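4. Setting Up a Match for Scoring

This section covers match setup in the Bernascombe scoring console, from team entry to the first ball. It applies to limited-overs and two-day club cricket. For multi-day matches with a follow-on, read Section 7 first.

4.1 Before you start

You need the following:

- A console with at least 400 MB of free storage
- Both team sheets, signed by the captains
- The playing conditions for your competition
- The four-digit ground code (Sellport main ground is 2538)

Allow 20 minutes. Setup can be done before the toss, but the innings cannot be opened until the toss result is entered.

4.2 Creating the match

1. From the home screen, select New Match.
2. Enter the ground code. The ground name and both end names fill in automatically. Check the end names against the ones the umpires are using.
3. Select the competition. If it is not listed, select Custom and enter overs per innings, overs per bowler, and the length of the powerplay.
4. Set the no-ball value. The default is one run plus a free hit. Some leagues use two runs and no free hit.
5. Select Save Draft.

Note: The competition cannot be changed after the first ball has been recorded. Overs can be reduced at any time under Interruptions (Section 5.3).

4.3 Entering the teams

1. Open the draft and select Home Team.
2. Add players by registration number or surname. A surname search returns all registered players in the league, so check the club name beside each result.
3. Mark the captain (C) and wicketkeeper (W). One player may hold both.
4. Add the twelfth player under Substitutes. Do not put this player in the main eleven.
5. Repeat for Away Team.

Where two players share a surname, the console adds the first initial on the scoreboard output. If the initials also match, edit the display name by hand. The limit is 14 characters; Subramaniam fits with one initial, a period, and a space.

Caution: Deleting a player after the innings has opened removes every ball credited to that player. Use Replace Player instead.

4.4 Toss and opening the innings

1. Select Toss. Enter the winning team and its decision.
2. Select the two opening batters. The first one selected is on strike.
3. Select the opening bowler and the end.
4. Confirm with the second scorer that both books show the same names.
5. When the umpire calls play, select Open Innings.

4.5 Connecting the scoreboard

The console drives Zilline boards by cable or by radio link.

1. Switch the board on and wait for all digits to show 8.
2. On the console, select Output, then Board.
3. Enter the board channel. The factory setting is 341.
4. Select Send Test. The board should show a total of 289 for 6.
5. Select Clear before play starts.

If the test total does not appear, check that no other console is set to the same channel. With a cable, reseat both plugs and send the test again. Range by radio is about 150 yards with a clear line to the board.

Note: The board shows the last total received if the link drops. The console displays LINK in red until the connection returns, then sends the current score.

4.6 Checks at the end of each over

1. Compare total, wickets, and bowler figures with the second scorer.
2. If they differ, select Over Log and read back the balls in order.
3. Correct the ball in error with Edit Ball. Do not add a balancing entry to Extras.

Leg byes entered as byes are the most common difference. The total agrees in this case, so compare the extras line as well.

Setup text revised by Aishwarya Pai, November.
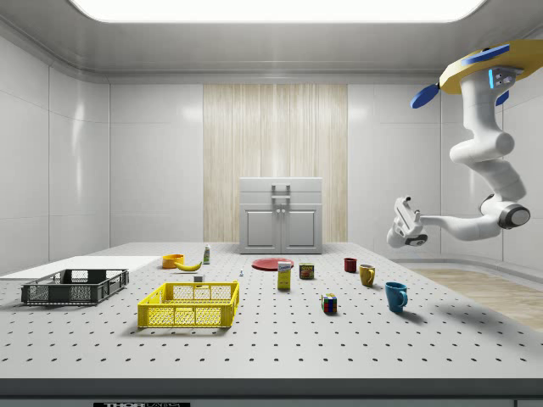

Corrections to earlier overs are covered in Section 5.1. The Over Log keeps the original entry alongside the edited one, and both are printed on the full match report.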